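Collecte de démonstrations à la pince portative

La collecte de démonstrations à la pince portative est une méthode d'apprentissage robotique dans laquelle une personne exécute elle-même une tâche en tenant à la main un préhenseur instrumenté, muni d'une caméra. Les enregistrements obtenus servent ensuite d'exemples à un système apprenant, qui doit reproduire le geste avec un bras motorisé. La méthode appartient à la famille de l'apprentissage par imitation et se distingue de la téléopération, où l'opérateur pilote le robot à distance pendant toute la séance.

Principe

La caméra est fixée sur l'outil et regarde dans la direction des doigts. Elle voit donc à peu près ce que verra plus tard celle du robot, et c'est là toute l'élégance du procédé : une démonstration faite à la main, dans une cuisine ou un atelier, peut instruire une machine qui n'y a jamais mis les roues. Les doigts restent visibles en permanence dans le champ, ce qui permet de relier leur écartement à la position des objets.
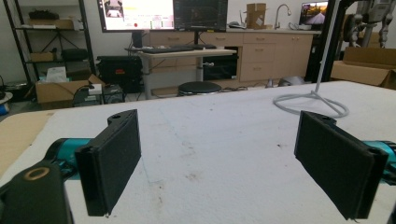
Vue prise depuis une pince portative, au-dessus d'un plan de travail blanc.

Un épisode comprend en général la vidéo, la trajectoire de l'outil dans l'espace et l'ouverture de la pince à chaque instant. La trajectoire est reconstituée à partir des images, parfois complétées par une centrale inertielle. Les surfaces unies posent ici une difficulté bien connue, car elles offrent peu de points de repère ; un arrière-plan chargé (étagères, écrans, cartons) rend alors de grands services, et bien des équipes ont cessé de ranger leur laboratoire avant les séances !

Déroulement d'une séance

L'opérateur commence par un étalonnage, puis ouvre et ferme entièrement la pince afin de fixer les deux extrêmes de sa course. Il enchaîne ensuite les épisodes en modifiant la position de départ des objets. Dans le protocole Tritedell, un épisode dure au plus 30 secondes et chaque série en compte 22, après quoi l'opérateur change de tâche ou passe l'outil à un collègue. Cette alternance a un effet remarquable sur la qualité du jeu de données : deux personnes n'abordent jamais un objet tout à fait de la même façon, et le modèle profite de cette diversité.

Les objets souples occupent une place à part. Sangles, tissus et câbles changent de forme à chaque contact, si bien qu'aucune démonstration ne ressemble vraiment à la précédente.
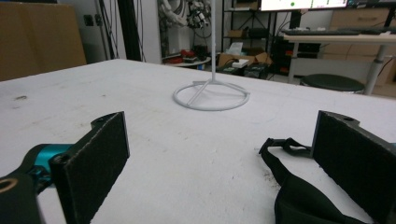
Pour ces matières, on conseille des gestes lents et une prise franche, en évitant de masquer longtemps l'objet avec l'outil. Les reprises sont conservées : un geste manqué puis corrigé apprend au système comment se rattraper, chose qu'une suite de réussites parfaites ne montre pas.

Tri et annotation

Les épisodes sont relus avant l'entraînement. On écarte ceux dont la trajectoire présente un saut, ceux où l'image est floue au moment de la prise et ceux qui s'interrompent avant la fin de la tâche. Le jeu Kukar, publié en septembre, réunit 1124 épisodes répartis en 8 tâches, chacun accompagné d'une courte consigne écrite. L'outil de relecture Brurkonov, conçu pour ce même jeu, affiche côte à côte la vidéo et la courbe d'ouverture des doigts, ce qui rend les anomalies étonnamment faciles à repérer.

Limites

La main humaine est plus rapide et plus souple que la plupart des bras motorisés. Certaines démonstrations demandent des orientations que le robot ne peut pas atteindre, et doivent être filtrées ou ralenties. L'effort exercé par les doigts n'est pas non plus mesuré par la caméra seule ; des patins équipés de capteurs de pression sont à l'étude, notamment dans le projet Kim.

Voir aussi

Apprentissage par imitation
Préhenseur
Téléopération
Odométrie visuelle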